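Home Applications Essay Help Forum My Tickets Contact

Search tickets and articles Go

Personal statement won't submit, form says I'm over the limit (Kisholm grad portal) 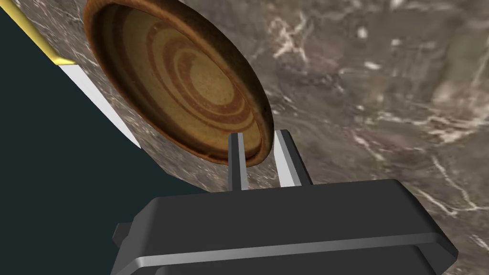

So I've been fighting with this upload box since lunch and I'm out of ideas. I'm applying for the Eshun bursary through the Kisholm portal, and the personal statement page keeps bouncing me back with "Your response exceeds the permitted length." It doesn't! I wrote the thing in Plirner, and the word count at the bottom says I'm 41 words under. I cut a whole paragraph about my summer job to get there and I was pretty attached to that paragraph.

What I've done so far, in order:

Pasted straight from Plirner into the box. Error.

Saved as a PDF and used the upload button. It takes the file, spins for a bit, then says "Statement field is empty." Okay, so apparently the upload doesn't count if the box is blank? The help page doesn't say either way.

Logged out, logged in, other browser. Same error, and this time it also wiped my referee details (typed them in again, grumbling).

Cut another 9 words just to see. Still over.

Does the portal count words the way a normal person would? My statement has headings and a couple of footnotes, and I'm starting to wonder about those. I'd also love to know if the draft I can see under "Saved" is safe, or if I should keep a copy somewhere else. The deadline is the end of May so I'm not panicking yet, but I'd like this off my plate.

Status: Waiting on support

Reply from support desk

Thanks for such a clear write-up. The box counts characters, spaces included, and the word figure on the page is only a guide. Footnotes pasted from another program can also bring hidden formatting with them, and that gets counted too. Could you paste the statement into a plain text editor first, copy it from there, and try again? Please keep your own copy. Saved drafts are cleared after 90 days.

Status: Waiting on applicant

Update from me, 4:15 pm

Okay, progress! I did the plain text thing and the error changed. Now it says I'm over by 3 characters, which made me laugh out loud. The footnotes had turned into a mess of numbers and brackets at the bottom, so I took them out completely and worked the one that mattered into the sentence about my thesis. I think it reads better that way (my old writing tutor at Grastenetti would be thrilled, she was always on at me about footnotes in a personal statement).

Hit save, got the green tick. Then I opened the preview and all my paragraph breaks were gone, just one giant wall of text. I went back in and put a blank line between each paragraph by hand, and the preview looks right now.

Still unsure about the PDF. Do I need to upload that as well, or is the box enough?

Reply from support desk

The box is enough. The PDF slot is for applicants who were asked for a writing sample, so you can remove your file or leave it there. It won't affect your application.

Update from me, 5:40 pm

Removed it and submitted, and the confirmation email is in my inbox. Could somebody please put the bit about characters on the help page? You can close this one, thank you!

Status: Closed

We use cookies to keep you signed in and remember your ticket settings. Accept Manage choices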